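Zarham Patient Leaflet Collection

Plain-language health leaflets, paired with the clinical text they were written from. Maintained by Daniyal Malik and Shabnam Khattak.

Summary

The collection holds 210 leaflets on common conditions and treatments, each matched to its source text. It is meant for people who study how medical writing is simplified, and for clinics that want to check their own handouts against a reviewed set. All text is in English. Topics include blood pressure, asthma, minor injuries, medicine safety, sleep and hot weather.

What is in the folder

leaflets/ – the finished leaflets, one text file each
sources/ – the matching clinical text, same file names
reviews.csv – reviewer scores and comments
topics.csv – topic and intended reader for each leaflet
CHANGES – edits made after first release

File names start with the topic code, then a serial number. Gaps in the numbering are leaflets that were withdrawn during review. Please do not renumber them, as the scores in reviews.csv use the same numbers.

How the leaflets were written

Each writer worked from one clinical text and had a limit of 2000 words, though most leaflets are much shorter. Writers could leave material out but could not add medical claims missing from the source. Drafts then went to four reviewers, two with clinical training and two without. Tsehay Dinsa wrote the review guide and settled the cases where scores were far apart.

The home care leaflets were written last and follow a looser layout. They have no dosage section, and the advice is grouped by room.
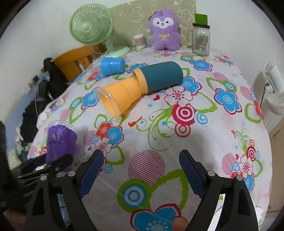 Tabletop with a fan, cotton swabs and a mug.

Review scores

Scores run from 1 to 4 for accuracy, clarity and tone. A leaflet stayed in if no reviewer gave it a 1 for accuracy. Clarity scores from the two groups often differ, so they are stored in separate columns. Do not average them without saying so in your write-up.

Empty cells mean the reviewer skipped that question. They do not mean zero. The Plukix export tool used to fill them with zeros, and any copy made with it should be replaced.

Known problems

Leaflets on children's health are few and lean heavily on asthma.
Spelling was changed to American style by script. Some drug names may have been missed.
The medicine safety files refer to a phone line that has closed. The number has been removed, but the sentence around it is still there in a few places.
Reading level was measured with one formula only, and it treats long drug names as hard words.

Not for medical use

The leaflets were reviewed for research. They are not kept up to date with clinical guidance and should not be handed to patients as they are.

Contact and credit

Send corrections to Shabnam Khattak with the file name and the line you want changed. New files go up on a Monday when there are enough fixes to justify it. Giuliana Usuga checked the source matching, and Kristof Jacobs built the topic list. If you use the collection, please cite it by name and give the version from the top of CHANGES.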